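Shelf cell, sim twin: FAQ

Kept up by Tirta Jugah. Last touched 9 Oct 2023. Ask Lucian Tănase if it's not on here.

Which config do I load?
Hendari, always. Penthorpe is the old one, wrong shelf depth, leave it alone.

Arm loads but won't move.
Controller didn't attach. Stop the sim, reload, wait for the joint readout, then press play. Still dead? Check the step rate is 200. Someone keeps changing it.

How do I check the wrist view after a reset?
Park the arm low in front of the shelf. Hold there, grab a still. You want the shelf board level and a fingertip coming up from the bottom. Compare with this one.

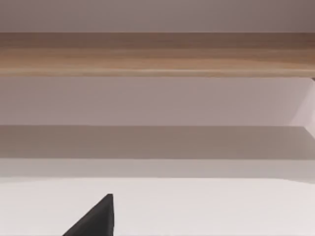 Wrist view at park. Fingertip lower left of center, shelf board bare.

My view is tilted.
Camera mount offset got overwritten. Copy it back from the Hendari file, don't type it in by hand. Rotation order is different in the editor and you will get it wrong (I did, twice).

No fingertip in view at all?
Either the camera is on the wrong link or the gripper mesh failed to load. Look in the log for a missing mesh line. Usually a path thing after a move to a new machine.

Fingers go straight through the shelf.
Collision is off on the boards. Turn it on for each board seperately, the parent switch doesn't carry down. Then 3 slow test touches on the front edge before you run anything real.

Fingers jitter when they close.
Contact stiffness too high. Drop it a notch, try again. Don't touch the damping, Thirumalai Thampi tuned that and the grasp runs depend on it.

Do I need to clear the shelf first?
Yes for calibration. Nothing on the board, nothing underneath. Leftover objects throw off the depth check.

How often to recalibrate?
After any mount edit, any mesh swap, and every 6 batches otherwise. Write it in the log pelase, with your initials.

Seed 361 crashes.
Known. Skip it. Ottmar Pfeiffer has the ticket.

Can I change the lighting?
In your own copy, sure. Not in the shared one.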